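Home | Reviews | Used Trucks | Owner Talk | Contact

The owner of a small repair shop in Nyaga has driven the same Jellis pickup for ten years. He bought it used and has put most of its miles on hauling parts between his shop and the salvage yard in Zorkimthorpe. We asked him what he tells customers who are thinking of buying one.

"I tell them to look at the frame first," he said. "The engine will outlast the frame in this county. They salt everything here from October on."

He checks behind the rear wheels, where the spring mounts collect mud, and he carries a small hammer for the job. A solid mount rings. A bad one gives a dull thud, and he walks away from those no matter what the seller is asking. 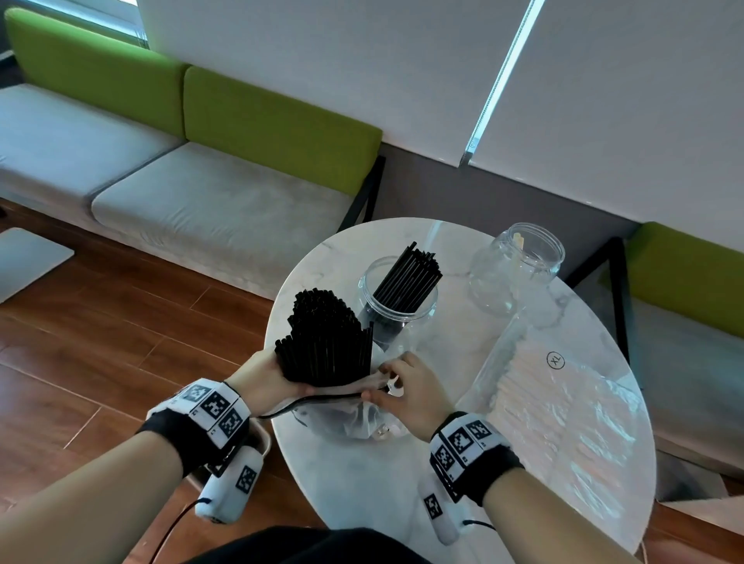 Black straws and a plastic bag on a marble-topped table.

The automatic transmission is the other question he hears a lot. His own truck has the five-speed manual, and he prefers it, but he said the automatic is fine if the fluid has been changed. "People see the word 'sealed' in a brochure and never touch it. Then it slips on a hill with a trailer on, and they blame the truck."

He has towed with his for years, mostly a flatbed with up to 200 pounds on the tongue. He would not go heavier with the stock springs. 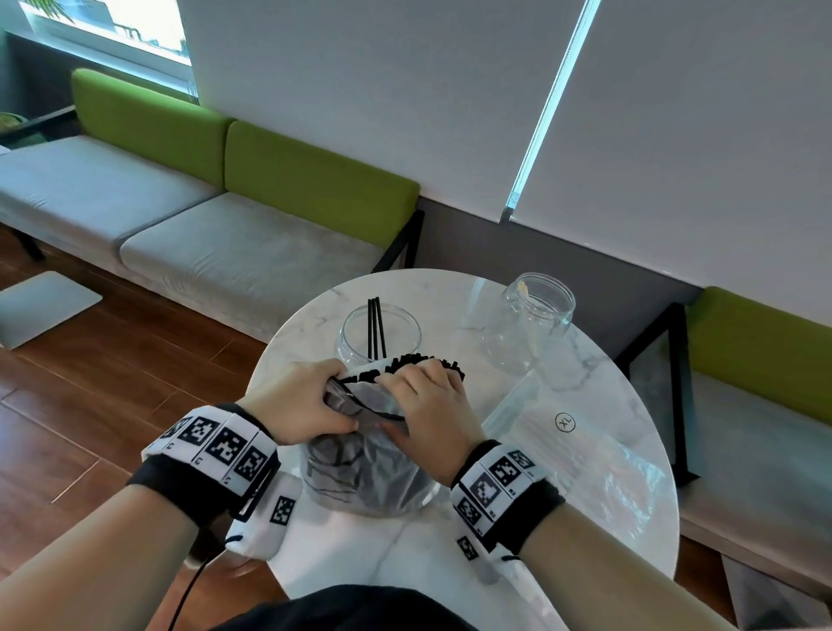
He is less fond of the newer Flosemitz, which many of his customers have moved to. It rides better and the cab is quieter at highway speed. Changing a headlight bulb means taking off the front bumper cover, though, and he charges two hours of labor for it. "I don't like handing over that bill," he said.

Asked if he would buy another Jellis, he took a while to answer. Parts are getting harder to find, and the door seals on his have been replaced 2 times with ones that don't quite fit. He paid $100 for the last set.

"I'd buy one if the frame was clean," he said. "I'd want to see it up on a lift."

Related
Flosemitz long-term test: the first winter
What to check before buying a used trailer
Manual or automatic for towing?
Rust repair: when to stop spending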